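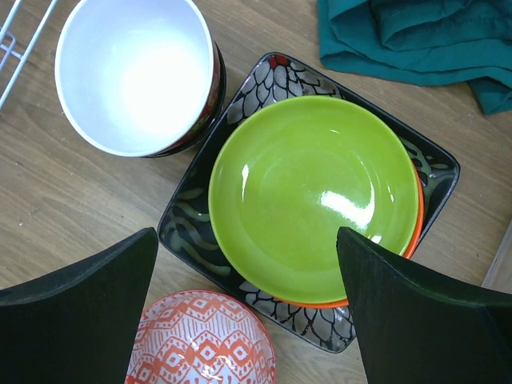 Figure 2. Mixed stacking on a wooden table: a green bowl over an orange one on a square black plate, with a white bowl and a darker outer bowl beside them.

7 August 2020
By Raquel Sequeira

4. How odd dishes end up together

I went into this part of the study thinking people would stack by set. I do it at home (plates with plates, the good bowls on their own shelf), so of course I figured everybody did. Then I spent most of May reading kitchen diaries from the households in Savadcombe, and boy, was I wrong! Of the 80 households that kept a diary, more than half never used the word "set" at all. They wrote about size, or about what was closest to hand.

Figure 2 shows the kind of grouping I started calling a base stack. A flat piece goes on the bottom and the bowls sit on it, whatever color they are. The plate in the figure has petal shapes along two edges and olive-green wavy strokes on the other sides, and nothing about the plain lime-green bowl matches it. The orange bowl is nearly hidden, just a thin crescent of rim. I like that detail a lot, as hidden pieces were a headache when I coded the diaries. People would list the top bowl and the plate and skip whatever was in the middle.

The white bowl with the dark one around it belongs to a second type, the nested pair. I kept these apart from base stacks in the coding, even where they sat close together like they do here. My colleagues at Ferness wanted one category for both, and we went back and forth over it for weeks. I still think a pair of bowls is its own thing, and the diaries treat it that way: "the two bowls" comes up again and again as one item.

I should say something about the square plates too. In the Manole survey, which had 3,000 replies, people who owned square plates complained about cupboard space. My diary keepers hardly mentioned it. They used the corners as a spot to rest a spoon, or didn't bring up the shape at all. I don't have a good explanation and I'd rather leave it open than guess. Section 5 goes on to cups, where handles make everything messier.

Comments

Statico: We always called it "the pile" in my family. Do lids count as a middle piece?

potsandpans: Team Ferness here, one category is plenty.

Marla T.: Square plates are a pain in my cupboard, put me down with the 3,000.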